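Leaving the group chat (and what happened to my photos)

Quick one today, lunch break, typing fast.

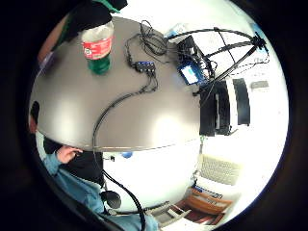

Why I muted everything first

So the Dullamach alumni chat. 210 people in it, most of them I havent spoken to since February of whatever year that was. Kept getting pinged during dinner. Muted it. Still saw the little red number. 3648 unread at one point – no thanks.

Analyn Cabanatuan said just leave, it doesn't even tell people anymore. Wrong. It told everyone. Kenneth Padilla messaged me in under 4 minutes asking if I was mad at him. I was not mad at him. Am a little bit now.

What you lose

The messages, obviously. Also the shared album, which I did not think about. 161 pictures from the Tralletti trip, gone from my side the second I tapped the button. Kenneth still has them, says he'll send a zip. Still waiting on teh zip.

If you're going to do it: save the album first. Then write down any phone numbers you only have through the chat. Then go.

Do I miss it? Bit. Mostly the birthday reminders. Missed Analyn's completely, sorry Analyn – cake from Malabanan next week, my treat.

Might rejoin for the reunion planning. Might not. Ok back to work.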